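Purnlow Evening Classes
Household Packing, session 6: Sweets
Notes by Reto Reisinger

Last week was crockery, which at least has the decency to break loudly. Sweets suffer in silence. Choose a shallow, open box and put the wrapped ones in singly, however slow it feels.
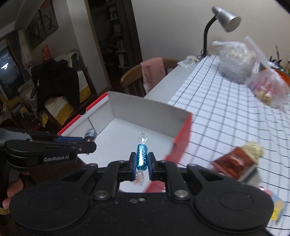 Fig. 1. Turquoise foil, twisted clear ends, red-edged box.

Twist wrappers go in lying flat. Stand them up and they fall over, usually the moment you admire them - the Vedik method says otherwise, and I have tried the Vedik method.

Keep the unpacked pile to one side of the box, on a cloth. Foil slides on a bare table.

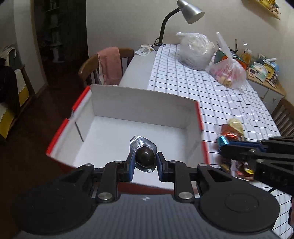 Chocolate balls go in last, still in their foil, where nothing can lean on them. Any that have come unwrapped count as wages.

For Saturday: read Quansah, pages 10 to 14, and bring a box with a lid. A carrier bag is no substitute, as two of you argued at some length.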